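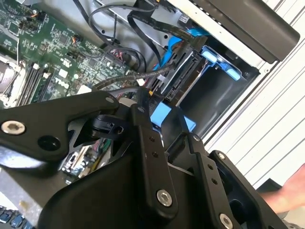 Slide 1. Breakfall load and mat choice for a multi-style club

Speaker: Fadi Mahasneh. Coaches' session, October. Slot runs 48 minutes including questions. Skip slide 7 if the throws demo before us overruns.

Open with scope. Covers side, back and forward rolling breakfalls for adult beginners in jujitsu, judo and aikido classes that share a floor. Does not cover high falls from demonstration platforms or anything done on sprung gymnastics flooring. Juniors get one slide near the end.

Ask for a show of hands: who teaches on permanent mats, who lays mats out each session. Adjust slide 5 to the answer.

Slide 2. Terms

Breakfall: any trained landing that spreads contact over a large area of the body and keeps the head off the mat.
Slap: the arm strike on landing. Palm down, arm at 30 to 45 degrees from the trunk.
Fall count: one person, one landing. A partner drill with ten throws each is ten falls per person.
Unassisted fall: no partner holding a sleeve or lapel.

Say out loud that styles disagree on the slap. Some Marnik coaches teach a late slap with recoil, some teach the arm staying down. Either is fine for this talk. The arm angle matters more. An arm straight out at 90 degrees loads the shoulder, and an arm reaching behind the body loads the wrist and elbow.

Slide 3. What we logged

Brumora club, adult beginner course, 10 weeks, 18 students. Coaches logged fall counts per student per class on a paper sheet. Students marked neck, shoulder, wrist and hip soreness the next morning on a scale of zero to ten.

Limits: one club, one course, self-reported soreness, no control group. State this before showing the chart. Two students had prior judo and were left in.

Median total for the course was 800 falls per student. Leave the chart up while people read the axes.

Slide 4. Pattern over the course

Neck soreness was highest in the first three weeks and then dropped. Shoulder soreness stayed low until throws were introduced, then rose on the throwing side's opposite arm. Wrist soreness did not follow fall count at all. It followed a small group of students who were posting, meaning they put a straight arm down before the body.

Point for coaches: a student who posts in week two will still post in week six if the only correction is verbal. At Abu Hammour we now send them back to squatting side falls with the lead hand holding their own belt. Show this on the mat if there is space. Squat, extend the near leg across, sit close to the heel, roll to the side, free arm slaps. Chin tucked, eyes on the belt knot.

Slide 5. Mats

Three variables: thickness, density, and how well the joints hold.

Thickness. Thicker is easier on the hip and worse for footwork. On a soft surface the foot sinks and the knee can twist during pivots. For a floor shared by throwing and standing work, use the firm mat as the base and put a crash pad on top for first throws only.

Density. Press with a heel under full body weight. If you can feel the floor, do not throw on it. Check the center of the area first. Mats there fail before the ones along the wall.

Joints. Puzzle mats open up at the corners. Check before class and again at the halfway break. Tape is a short-term fix and leaves residue that takes skin off elbows.

For clubs laying out every session: number the mats on the underside and rotate the center row to the edge each month. The Zuvonell group does this with a painted arrow and it works as well as numbers.

Slide 6. Progression

Week 1: lying and seated falls only.
Week 2: squatting side and back falls.
Week 3: standing back fall, kneeling forward roll.
Week 4: standing side fall, standing forward roll at walking pace.
Week 5: partner-assisted falls from a sleeve grip.
Week 6 on: slow throws, then normal pace, crash pad first.

The order is not new. The change from our old syllabus is that partner falls moved from week 3 to week 5. Expect pushback from students who came to throw people. Give them grip fighting and entries without completion in the meantime.

Keep fall practice at the start of class, after the warm-up. Form gets worse late in the session, and most of the head contacts on our sheets were in the final quarter.

Slide 7. Juniors (optional)

Same order, shorter sets. No wristlocks into falls. Pair by weight before belt color. Games with rolling are useful, but stop them when rolls turn into dives.

Slide 8. Head contact

Any head contact: stop, sit out, coach checks the student. No return to falls that session, even if the student says they feel fine. Write it on the sheet. Symptoms of any kind mean medical assessment, and clearance before any further mat work.

Read this slide word for word.

Slide 9. Questions

Likely ones:

Gi or no gi? The log was gi only. Without a sleeve to hold, the thrower has less control of the landing, so add a week before normal pace.

Older beginners? Stay on squatting falls as long as needed. A grading can be passed on those at our club.

Hard floors? Seated and squatting only, and not as regular practice.

Blank log sheets are on the table by the door. Collect the clicker from the lectern before leaving.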